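Plavama Hand Gripper, Club Edition

24 June 2023
By Abílio Lobo

14 comments | 9 shares

The Plavama is a hand-held two-finger gripper sold to school and club teams that want to record manipulation tasks without owning an arm. You hold it, you do the job, the camera on the tool sees what the fingers do, and the footage goes to whatever your students are training. We list it in the club catalogue because teams keep asking for it. I'd ask you to read the whole page before putting in an order.

What comes in the box: the gripper, assembled, with both fingers fitted, plus a spare finger and a bag of screws. The camera is separate. So is the mount for it, which the maker's own page mentions in small print near the bottom. Budget for both.

The maker calls it "competition ready". I don't know what that means and I doubt they do either. The Rocha Cup rules ask for a tool that one student can operate and another can repair at the bench, and on those terms it passes. The linkage arms are black, with a brass-coloured ring insert in each pivot hole, and the finger screws are recessed into the front faces where you can get a driver on them. Good. The inserts do look flash, and I wouldn't take that as evidence of anything. Ask me again after a full season.

My club used it for the household bench task this term, the one with the power board. On paper it's simple: approach the board, line up on it, work along the sockets. Teams tend to underestimate it. The fingers are tall and blocky and the arms fan out wide underneath, so from the tool's own camera you lose a good part of whatever you're working over. A student who has only ever watched the promotional video will get a surprise. 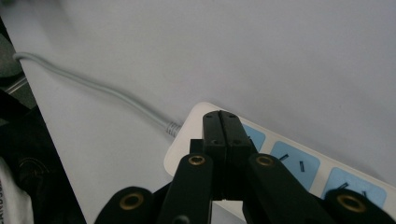 Fingers closed over the power board, from the tool's camera. The arms hide part of the housing.

If your students are going to train a model on footage like that, they should sit down first and talk about what the model can't see. Ours didn't, and spent a fortnight blaming the lighting. Shift the approach angle between takes and write down what you changed. Keep the board unplugged at the wall for the whole session, no exceptions, and have an adult check it.

About the "2000 demonstrations in an afternoon" claim. No. Not with Year 9s, not with anyone who has to stop for lunch. A good pair will swap operator and note-taker often and come away with a modest set of takes they can use, and a larger pile they'll want to bin. Plan the term around the modest set.

Compatibility: the Sutelero mounting plate fits with the supplied screws. The older Badau plate does not, whatever the forum says. I tried two of them. You can file the slots out, but then you own a filed plate.

Team size: we suggest four students to a gripper. More than that and somebody is just holding the cable.

Warranty is 2 years on the linkage and nothing on the finger pads, which are the part that wears. Replacement pads are meant to be in stock from August. They were meant to be in stock last August too, so order early or learn to cut your own.

Should you buy one? If your club already has a programming group with the patience to label footage, probably yes. If you're hoping the gadget will create that group, borrow ours for a few weeks first and see who's still turning up. Loan requests go through the catalogue desk, and the loan unit comes with its camera and mount already fitted.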